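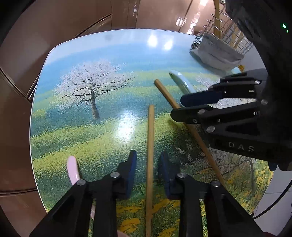

Every few months a new grasp planner comes out with a success rate that looks like a school report written by the pupil's own mum. Spent the week with Pornier, the latest one. Thread.

1/ The headline is 2548 attempts with hardly a miss. Read the appendix and you find that a "success" means the fingers closed and something was between them. It doesn't say the thing was the right way round, or any use to anyone afterwards.

2/ Chopsticks are where I'd start with any of these. Thin, flat on a table, hardly any height for the depth data to work with. Pornier's own test set has 143 objects and two of them are thinner than a marker pen.

3/ Then there's the background. Most planners I've tried still want a plain tabletop. Give them one with a picture printed on it, and a ceiling light shining back off it, and the segmentation starts finding objects in the artwork.

4/ The two-arm mode is two one-arm planners and a lock. Arm A waits, arm B goes, arm A goes. Fine, but please don't call it coordination. Sabatier did the same in its first release and at least said so in the readme.

5/ Credit where due – the logging is good. Every rejected grasp is kept with the reason for it, and you can replay the lot offline. I'd pay for that part on its own.

6/ What I'd like from the Madholm people: the raw failures, split by object thickness, on a patterned surface. One table would do. I asked on the issue tracker in January and the ticket is still open with 29 thumbs up and no reply.

7/ For now we're staying on Nistley, which is slow and ugly and tells you when it hasn't a clue.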